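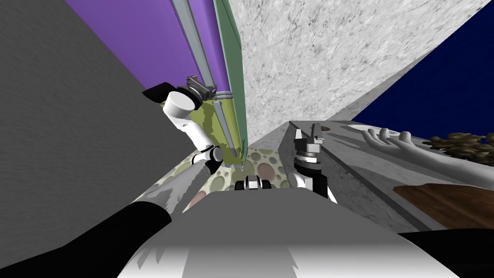 Fig. 4. Gripper against the gray rail, rendered view.

4. Open Watchlist in the Dultow app and pick your show. Sitcoms past 36 episodes load slowly.

5. Turn on Skip Recap.

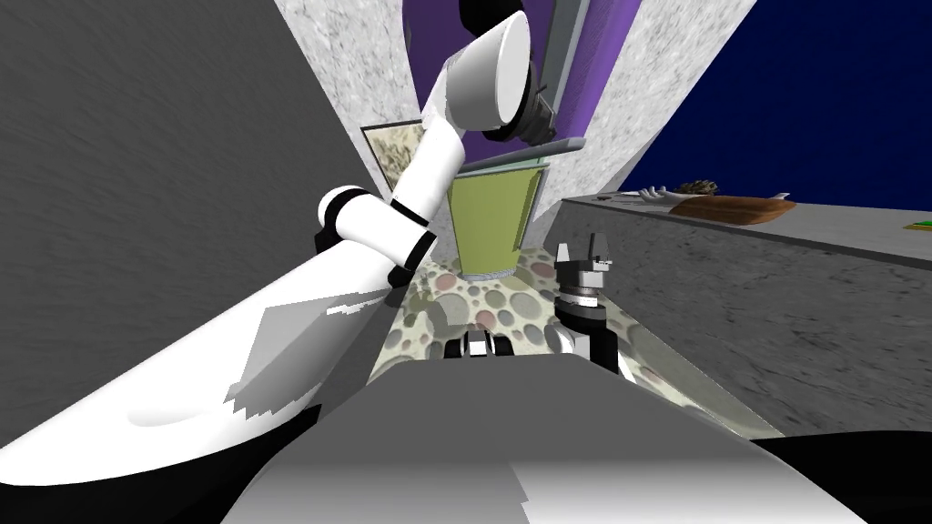
Note: it is supposed to find the recap by itself. On older comedies it often eats the cold open too - check one episode before you trust it.

6. Set Spoiler Guard to High. Medium still shows finale titles.
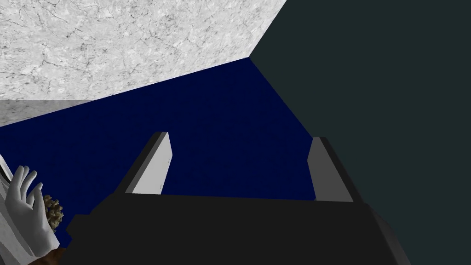
Caution: Reset clears all ratings, up to 2,000 of them. The "undo" button has yet to bring mine back.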